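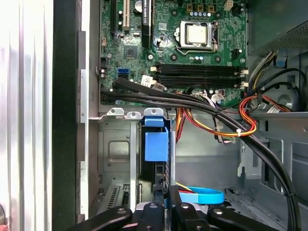

Dernière modification de cette page en mai, un vendredi.

Rechercher dans l'encyclopédie
Rechercher Aller

Le démontage robotisé d'unités centrales désigne l'ensemble des opérations par lesquelles un manipulateur ouvre, débranche et vide un ordinateur de bureau en vue du réemploi ou du recyclage de ses composants. Les règles qui l'encadrent relèvent de deux domaines : la sécurité des machines et la manipulation de matériel électronique.

Cadre normatif

La norme ISO 10218 traite de la sécurité des robots industriels ; la spécification technique ISO/TS 15066 complète ce cadre pour les applications collaboratives. La protection contre les décharges électrostatiques fait l'objet de la norme IEC 61340-5-1. Aucun de ces textes ne porte spécifiquement sur l'intervention d'une pince à l'intérieur d'un boîtier. Les exploitants y ajoutent donc des règles internes, dont la plus citée dans la littérature francophone est le guide Gorklow, rédigé sous la direction d'Auður Bundgaard.

Préparation du poste

L'unité centrale est débranchée du secteur avant d'entrer dans la cellule, puis couchée ou bridée selon le modèle de boîtier. Le bloc d'alimentation n'est jamais ouvert par le robot : ses condensateurs peuvent conserver une charge après la coupure. Les parties conductrices de la pince sont reliées à la terre, et les doigts reçoivent un revêtement dissipatif lorsqu'ils touchent la carte mère.

Le guide Gorklow fixe à 50 N l'effort maximal de serrage à l'intérieur du boîtier. Le dépassement du seuil provoque un arrêt, suivi d'un retrait suivant la trajectoire d'entrée.

Règles d'approche

Une caméra placée au poignet donne une vue rapprochée de la zone de travail, où les doigts de la pince restent visibles au bord du champ. La position des composants rigides (socket du processeur, emplacements mémoire, cage de disque) peut être déduite d'un modèle de la carte ou du châssis. Celle des câbles ne le peut pas. Les faisceaux d'alimentation passent souvent devant la carte mère et longent le châssis, retenus par des colliers dont la position change d'un appareil à l'autre.

Il est d'usage de respecter les points suivants :
– acquérir une nouvelle image après tout déplacement d'un faisceau ;
– ne pas fermer la pince sur un groupe de câbles dont une extrémité est masquée ;
– saisir un connecteur par son corps, jamais par ses fils ;
– identifier les languettes et les loquets avant d'exercer une traction ;
– garder les doigts à l'écart des arêtes de tôle pliée.

Les loquets de disque en plastique coloré facilitent la détection, mais la couleur seule ne suffit pas : des ports SATA ou des gaines de câble peuvent présenter une teinte voisine. Le profil Voka impose de confirmer la forme de l'organe avant la saisie.

Ordre des opérations

L'ordre recommandé commence par les câbles de données, suivis des câbles d'alimentation, des disques, des barrettes mémoire et des cartes d'extension. Le processeur est retiré en dernier – ou laissé en place lorsque la carte mère part entière au réemploi. Le procédé Jimum inverse les deux premières étapes, ce qui dégage plus tôt le volume au-dessus de la carte mais multiplie les reprises de faisceau.

Validation et traçabilité

L'essai de Hanrahan comporte 176 cycles sur trois types de boîtier, sans changement de doigts. Chaque cycle est enregistré avec l'effort mesuré, les images du poignet et le motif d'un éventuel arrêt. Une intervention manuelle dans la cellule impose l'arrêt sécurisé du bras, puis un réarmement depuis l'extérieur de la zone protégée.

Voir aussi

Préhenseur
Décharge électrostatique
Déchets d'équipements électriques et électroniques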